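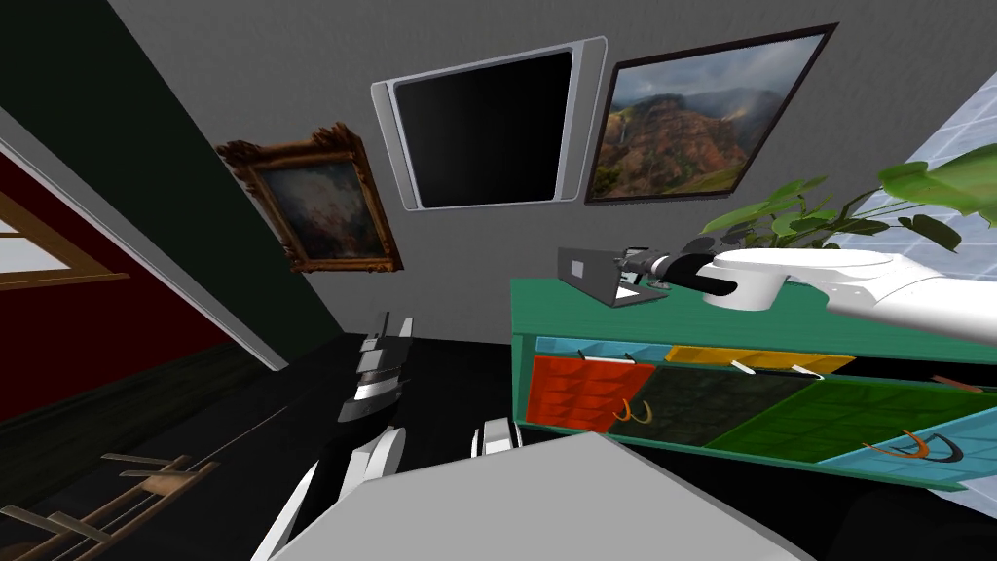 Chain wear and swapping the cassette: how long do you leave it?

Started by jeanie_mac

Hi all, bit of a newbie question. My Kidard hybrid has done over 3000 miles on the original chain (I know, I know) and it's started skipping on the small sprockets when I stand up on the pedals. The chap at Sadon Cycles says chain, cassette and possibly chainrings. I was hoping to get away with just a chain! Has anyone tried that?

Jeanie MacAulay

brianmab

Skipping under load usually means the cassette's gone too. A new chain on worn sprockets will skip even more, I did exactly that last December and nearly went over the bars at the lights. Leave the chainrings for now though, they last ages.

wheels_of_ans

Not sure I agree, Brian. I put a new chain on at 2850 miles and it ran fine after a week of grumbling. It's a cheap thing to try first, and you need the chain whatever happens.

brianmab

A week of grumbling is the chain wearing itself to match your old cassette, Ans! You'll be buying another by spring.

wheels_of_ans

Still on it, thank you :) 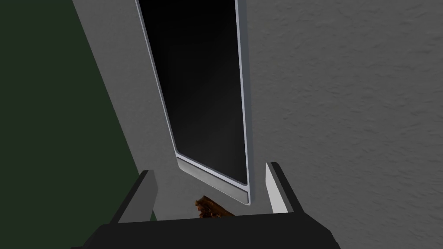

Page 2 of 3

trini_l

Have you measured it, Jeanie? I've got a little Borkus checker that drops between the links and it's saved me a fortune. I change at 0.5 and I'm on my third chain with the same cassette.

jeanie_mac

Just borrowed one from my neighbour and it fell straight through at 0.75, oh dear. Is the Chan cassette any good? It's half the price of the one Sadon quoted.

trini_l

Got one on my winter bike, a bit noisy but shifts well. Check how many speeds yours is before you order.

brianmab

And get the lockring tool, you won't shift it without one. Chain whip as well.

jeanie_mac

Eight speed, I've counted twice. Ordered the lot, will report back once I've got the old one off.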